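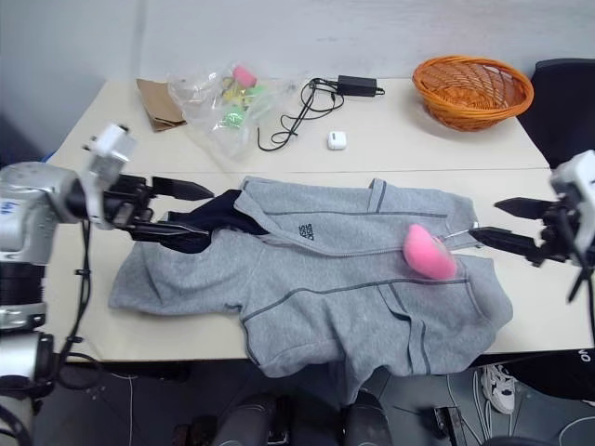 Notes on Teaching the Garment Task by Remote Control

25/04/2018 | Print | E-mail this page | 2 comments

The present entry continues my account of the clothing work at Plederel. The intention is to record how an operator should guide the two arms through a zip garment laid sideways on a table, and where the method still falls short.

The collar is the most demanding part. On the grey garment the navy lining gathers between the fingers of the left gripper, and an operator who closes too early will take the lining and leave the outer fabric behind. Operators are therefore asked to pause at the collar before closing. The right arm is to wait near the hem until the left has a secure hold.

Our tables are not cleared before a session. A wicker basket, a plastic bag or a pink fuzzy object resting on the cloth may all be present, and the operator is expected to work with them as they are found. Amra Todorova has objected that this slows new operators considerably. Her objection is fair, and I have not changed the rule.

The Ustia set now holds 232 accepted demonstrations of this task, against a target of 2,000. A demonstration is rejected if either arm drags the fabric after a failed grip. Hesitation alone is not grounds for rejection.

Nermina Tomić will review the rejected recordings in September. Sleeves will be treated in a separate entry.

Share this: 2 shares
Search this blog... Go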